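11th April, Saturday, kiln shed

Came in to unload the glaze test and found the kiln still at 318 on the readout, so I have made tea and am writing this up instead. Liv, if you're reading: yes, I know the rule is we don't crack the lid above 100. I am not cracking the lid. I am looking at it.

Background for anyone who joined after June. We have been trying to replace the old clear, which we bought by the bucket from Bundov until they changed the recipe and stopped answering emails. The last bucket crazed on everything. It crazed on the stoneware, it crazed on the porcelain, and it crazed on Kha's good bowl, which had been behaving itself for years and only went back in for a lustre firing.

The candidates are Fang 6 (a dry mix, sieved here) and a home brew of my own based on the frit we get from Guken. Both went on test tiles over the same white body, bisqued together. Three coats brushed, one coat dipped, and one tile where I lost track and wrote "some" on the back in underglaze pencil.

Results of the last round, copied off the back of the envelope before the envelope goes in the recycling:

Fang 6, dipped: clear, glossy, no crazing after a night in the freezer and a kettle of boiling water. Slight milkiness where it pooled in the foot ring.
Fang 6, brushed: streaky. Kha Triệu says this is the brush. Kha sold me the brush.
Home brew, dipped: gorgeous. Crazed while I was admiring it, with an audible ping.
Home brew, brushed: same, but slower about it.
"Some": the best of the lot, naturally.

For this round I took the home brew and swapped part of the feldspar for talc, then added silica in steps, 9 tiles in all, numbered on the edge this time where I can't glaze over the numbers. Slow cool programmed from top temperature, then a 30 minute hold. If the crazing is an expansion mismatch, as Liv Öberg has been telling me since Christmas, the high-silica end ought to hold up. If it isn't, I'll have to listen to her other theory, the one about my thermocouple.

Thermocouple: checked it against witness cones anyway. Cone on the bottom shelf was well down, cone on the top shelf was barely nodding. So the shed has two kilns in it, stacked, sharing a lid. Moved the tiles to the middle and will pretend the colour difference was planned.

Other things. The Betonar shelf we were so pleased with has a bow in it. Turned it over so it can bow back. The grey kiln wash is flaking, so it all needs scraping before the next load, and whoever scrapes it should wear the mask and not merely have it in their pocket.

Sink trap is full again. I emptied it last time and have the apron to prove it.

Decals: leave them until the clear is sorted. There's no sense putting a third variable on top of two I don't understand. The pink ones go on nicely and look well over white, and I would like to keep it that way.

Kettle now boiled twice. Readout says 290. Going to sweep the floor, slowly, and check the freezer has room for tiles beside the peas.

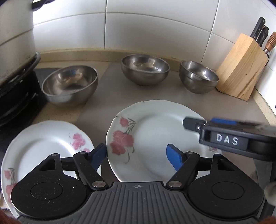

White plates, pink flowers.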